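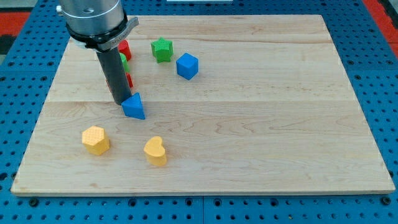 Fig. 1. Blocks on a pale wooden board, with a blue triangle close to the seam.

Wood for Makers, Handout 4: Reading a board
Despina Deligiannis, Drerbridge evening course

Welcome back, everyone! I promised last time that we would slow down and really look at some timber before anybody picked up a plane, so please keep Fig. 1 beside you as you read (and do make yourselves comfortable, I do go on a bit about grain).

Start with the upper section of the board. The streaks run long and mostly level, with some warmer tan and pinkish lines towards the far edge. Now let your eye come down over the seam and see how the figure changes — the lines bend and loop across the middle and the right. Straight lines on a face often mean the cut ran close to square with the growth rings, and loops like these usually come from a cut lying nearer to flat with them. I say "often" and "usually" on purpose, as wood loves to surprise us.

There is a small brownish mark near the front edge, low on the left. Would you leave it in a table top? I would, but plenty of good makers wouldn't, and we can have a friendly argument over tea.

For next time, please draw both kinds of grain in soft pencil, a page for each, and bring an offcut from home if you have one. The reading is in the Adier booklet, page 193, and those of you who enjoyed the Boros chapter might carry on to page 232 as well.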